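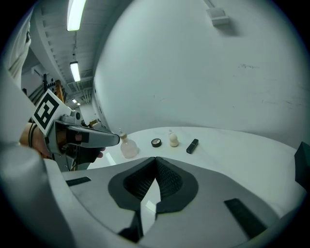
Brernarent website working group, minutes
Saturday, August 7, 2021

Present: Kyung-hwa Na (chair), Hye-jin Ok, Dong-hyun Heo, Milovan Dervishi (minutes)
Apologies: Hyun-seo Ki, who sent a long email instead

1. Last minutes. Approved after Dong-hyun asked that "refused" be changed to "declined."

2. Hosting. The Urumo plan runs out in December. Hye-jin got a quote from Droltier at $209 a year, backups included. Urumo charges $80 and believes in luck. Agreed to move. Hye-jin to get the domain password from whoever has it.

3. Broken links. Dong-hyun ran the checker and it stopped at 200, that being the limit of the free version. Six fixed so far. He would like it noted that he has a job.

4. Contact form. Messages have been going to an old address since spring. Milovan now has the login and has read the inbox. Mostly offers to improve our search ranking, plus two real customers, one still polite. Milovan to reply to both.

5. Home page slider. Kyung-hwa wants it gone. Hyun-seo's email defends it over four paragraphs. Vote: three to remove, one abstention (Dong-hyun, eating). Slider goes once Hyun-seo has been told. Kyung-hwa to tell Hyun-seo.

6. Yeo theme update. Put off again.

AOB: Font size. Discussion was closed by the chair at noon.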